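Green cubes to stay green as Stusov goes back to the printers

Naller, the Hiltgate games publisher, has confirmed that the second edition of Stusov will go on sale in September with the same green cubes, the same black pot and, after a spring of discussion that few people outside the building will have noticed, the same paper plate.

The first edition, a run of 300 copies, sold out faster than the company had planned for, chiefly as it hadn't planned for it to sell out at all. Shops were told in the winter that a new version was coming and that it would be "improved throughout". Those who own the original have spent the time since then asking Naller, with varying degrees of politeness, to leave it alone.

For anyone who has so far avoided it, Stusov is a game about tidying up. Cubes start on a plate and are supposed to finish in a pot. Players bid for the right to move them, and most of an evening goes by in finding out why they can't. A box holds 11 cubes, one pot, a short pile of plates and a rule book that is longer than the game deserves. It takes from two to five players and is recommended for ages eight and up, although the eight-year-olds tend to win.

The plate has always been the difficulty. Its designer, Kalevi Aaltonen, tried the game out on whatever was in the cupboard, and what was in the cupboard was left over from a birthday. When Naller took the game on, it asked what the finished plate would be made of. Mr Aaltonen said paper. The company took this for modesty and set about commissioning something nicer.

Several nicer things followed. There was a moulded tray with a dip for each cube, which made the opening position very neat and the rest of the game rather pointless. There was a felt mat, which was pleasant to touch and collected crumbs. A heavy ceramic dish was admired by everyone who picked it up and then costed by Imtiaz Kumarasinghe, who runs production at Naller and is understood to have gone for a walk afterwards.

"It was a beautiful dish," Mr Kumarasinghe said. "You could have served a trifle in it. The postage alone came to more than the game."

The paper plate won in the end on grounds that had little to do with money. Testers given the tray played quickly and went home. Testers given the plate argued over whether a cube sitting on the rim was on the plate or off it, and stayed until they were asked to leave. Naller counts this in the plate's favour. The new rule book deals with the rim in a paragraph of its own, which has been rewritten three times and will be read aloud in kitchens for years to come, usually by whoever is losing.

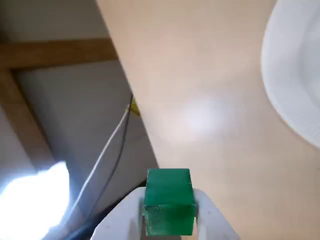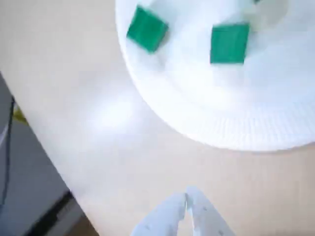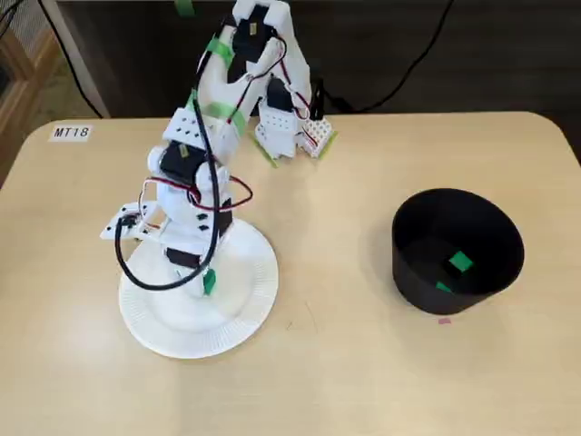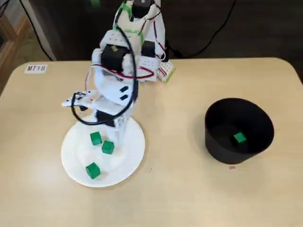 Stusov at Hiltgate. There are cubes on the plate in the second and fourth pictures, with one already in the pot in the fourth.

The colour came in for nearly as much attention. A proposal to add red and blue cubes, which would have let players tell their own from everybody else's, was put forward early and had some sense on its side. It was tried for an evening. Players found that they knew exactly whose cube was whose at all times, and the bidding stopped altogether. Green it remains, and the shade is unchanged, apart from whatever happens to it on the windowsill of the house it ends up in.

Mr Aaltonen, who has been heard to describe his own game as "housework with a score", was in favour of leaving everything as it was and said so at each meeting. He did ask for one change, and got it. The pot in the first edition was a shade too narrow for a grown adult's hand, so that the cubes went in easily enough and had to be tipped out again. The pot in the new edition has been widened.

"People were getting cross with the pot," he said. "I would like them to be cross with each other."

There will also be a spare cube in every box. This follows a steady flow of letters to Naller about lost ones, most of them found to be under the sofa by the time a replacement arrived. The company had been posting the replacements free of charge and believes that a number of households are now running well over the proper total. It isn't asking for them back. It would, though, be grateful if those households didn't write in again to say that the scoring no longer adds up.

The game's only serious rival in the field of putting small things into larger things is the Finnish import Heiskanen, which uses pegs. Relations between the two sets of players are cordial. Heiskanen comes in a wooden box with a sliding lid, and owners of Stusov, whose box has a habit of splitting at the corners, have learned not to bring up the subject of boxes. Mr Kumarasinghe said the new box was stronger, then said it was a bit stronger, and then asked whether we had seen the new rule book.

We have. It is two pages shorter than the old one, thanks mainly to the removal of a worked example in which a player called Uncle bids everything he has on the first turn. A good many letters mention Uncle with affection. He survives in the index, where his page number leads to a diagram of the pot.

The retail price stays where it was, according to Naller, which puts this down to the plates. A pack of refills will be sold separately for homes in which the originals have been used for sandwiches, something the first rule book warned against and the second appears to have accepted. Any white paper plate of a similar size will do just as well, and the company would rather like that last point to be kept quiet until the refills have gone.

Shops that stocked the first edition have been offered the second ahead of everyone else, and most have ordered. One has asked for a shelf card explaining what the game is. Naller is working on the wording. The present draft says "Put the cubes in the pot", and is felt by some in the office to give away too much.

An open table will be held at Hiltgate before the launch, for players who want to try the new pot and bring their objections in person. It begins at seven in the evening and is free to attend. Tea will be provided, and biscuits, on a proper plate.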